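Housekeeping Skills, Unit 12: The Toilet Bowl
Seixas evening course – handout to keep

Welcome back, everyone! Last time we did sinks, and I promised we would get to the bowl, which so many of you asked about on your first-day cards. Take it slowly, please. A bowl has more curve to it than people think, and a brush that only goes round and round the middle will miss a good deal of the wall. 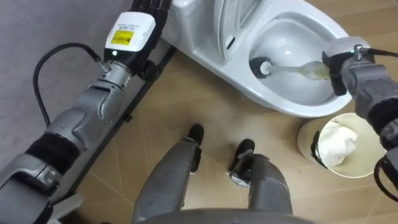 Reading time: 2 minutes

Press the bristles right up against the inner wall and keep the handle low, toward the rim, so your wrist can stay fairly straight. Work down one side first, then the other, and go under the rim last of all (I still do it in that order at home, every time). For the outside, use a separate cloth and follow the base down to the floor, where dust likes to settle.

For practice, we'll use the bathrooms on the Cundia side of the building. Bring your own gloves – the ones in the cupboard run small – and fill in your practice sheet before you leave.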